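Natmont (nave de carga)

Natmont é o nome de uma série de naves de carga não tripuladas, pensadas para levar mantimentos, experiências e peças de reposição a estações em órbita baixa. Comecei este verbete porque passei meses a juntar apontamentos sobre ela e, sempre que procurava um resumo em português, encontrava três linhas e um link quebrado. Fica então o que sei, com as minhas manias à mistura (quem me lê há mais tempo já conta com isso!).

Origem e nome

A nave nasceu na Korico, que até então fazia sobretudo tanques de pressão e válvulas para foguetes de sondagem. O projeto andou uns anos em gaveta, mudou de nome duas vezes e só ganhou corpo quando a Ostinance entrou com o dinheiro e com a exigência de que a cápsula pudesse voltar inteira. Eu acho que essa exigência mudou tudo. Uma nave que arde na reentrada pode ter paredes finas e um formato qualquer; uma que regressa precisa de escudo térmico, paraquedas, um centro de massa bem comportado e muita paciência da parte de quem faz as contas.

O nome vem do local de ensaios onde caiu o primeiro protótipo, de paraquedas e em bom estado. Nos documentos mais antigos aparece escrito com hífen, Nat-Mont, e ainda há quem insista nessa grafia. Eu desisti.

Estrutura

A Natmont divide-se em dois módulos. O da frente é pressurizado, tem forma de cone truncado e leva a escotilha de acoplagem. O de trás fica aberto ao vácuo e transporta carga que vai ser instalada no exterior, além dos painéis solares e dos radiadores. Antes da reentrada os dois separam-se, e só o da frente volta.
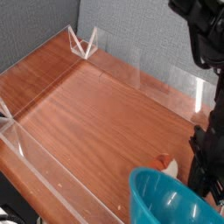 Folha de acrílico transparente ao fundo de um tampo castanho-avermelhado, com painéis de tecido cinzento por trás.

A capacidade máxima anunciada é de 3.211 quilos na subida, somando os dois módulos. Na prática nunca a vi usada por inteiro, porque o volume esgota-se antes do peso: comida embalada, roupa e espuma de proteção ocupam um espaço enorme e pesam pouquíssimo. O voo mais carregado até agora levou 3.169 quilos, e foi preciso juntar duas baterias de substituição no módulo traseiro para lá chegar.

O interior do cone é forrado por prateleiras desmontáveis, presas com cintas. Os sacos de carga têm tamanhos normalizados e entram por uma ordem combinada com a tripulação, de modo que o material com prazo curto (amostras refrigeradas, fruta fresca, essas coisas) fique junto à escotilha. Adoro este pormenor – há toda uma ciência de arrumar malas ali dentro!

Aproximação e captura

A parte de que mais gosto, e admito que já vi as transmissões todas mais do que uma vez, é a aproximação. A Natmont não acopla sozinha. Sobe por baixo da estação, parando em pontos combinados onde as equipas em terra verificam a distância, a velocidade relativa e o estado dos propulsores. Se alguma coisa não bate certo, a nave recua para o ponto anterior e espera. Tem sensores de distância a laser, câmaras térmicas e um sistema de rádio de reserva que, até onde consegui apurar, só foi usado a sério uma vez.

No último ponto de paragem, a nave desliga os propulsores e fica em deriva livre. É então que alguém a bordo conduz o manipulador da estação até ao pino de captura, um pequeno poste metálico no flanco do módulo dianteiro. Há uma janela de 80 segundos para fechar as garras antes de a deriva se tornar incómoda. Parece pouco, mas visto em direto dura uma eternidade. Depois da captura, o controlo passa para terra e a cápsula é levada devagarinho até à porta livre, onde os parafusos motorizados a prendem.
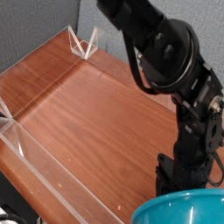

Ramanauskas, na página de discussão deste verbete, reclama que dei demasiado protagonismo à captura e que a partida é a manobra mais delicada: a nave sai carregada de forma desigual, com lixo e amostras misturados, e os propulsores têm de compensar um centro de massa que ninguém pesou em órbita. Pede também que se mencione que o primeiro regresso foi adiado duas vezes por causa do estado do mar.

Tem razão nas duas coisas, por isso cá vai.

Partida e regresso

Para sair, a sequência inverte-se. O manipulador segura a cápsula, os parafusos soltam-se, ela é afastada e largada, e três disparos curtos levam-na para fora da zona de segurança. A massa de cada saco que volta é estimada pelo inventário, já que não há balança que sirva para tanta tralha em microgravidade, e o computador de bordo corrige o resto medindo como a nave responde aos primeiros disparos. Os adiamentos do primeiro regresso deveram-se mesmo à ondulação na zona de amaragem, e a cápsula acabou por descer em outubro.

A reentrada demora menos de uma hora, contando desde o disparo de travagem. Os paraquedas principais são três, e o pouso faz-se na água. As amostras refrigeradas saem primeiro, ainda no convés do navio de recolha.

Reutilização

Cada módulo pressurizado foi desenhado para vários voos. O escudo térmico troca-se sempre; a estrutura, a aviónica e boa parte das válvulas ficam. Entre a primeira e a segunda missão da mesma cápsula passaram 71 semanas, quase todas gastas a limpar sal de sítios onde o sal não devia ter chegado. A Korico redesenhou depois as vedações da baía dos propulsores, e a recuperação seguinte correu bem mais depressa.

O módulo traseiro perde-se em todos os voos. Já se falou em fazê-lo regressar também, mas a ideia não passou dos desenhos.

Última revisão: 7 de junho de 2018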